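Print this page | E-mail this page

Brirari Kit by Prusex
4.3 First pick with small objects

Before you start, check that the fingers are pushed fully on to their mounts and that the emergency stop is within reach.

1. Clear the work surface and put out two small, light objects. Toys are fine.
2. Leave enough space between them for an open finger to pass.
3. Set the speed to 300 in the Motion menu. The highest setting, 2,000, is for moves with nothing in the gripper.
4. Jog the arm down over the first object and stop before the fingers touch the surface.

Caution: Keep hands away from the ribbed part of the finger while the arm is powered.

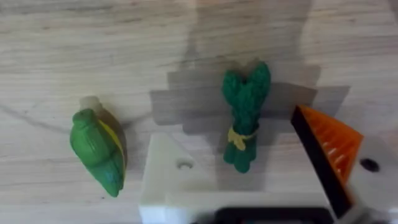
5. Press Close, then Lift. If the object slips, raise the grip value to 62 and try again.
6. Press Save – the position is lost if you leave the menu first.

Note: Error 849 means the gripper cable is not seated. See 7.1.

Last updated: July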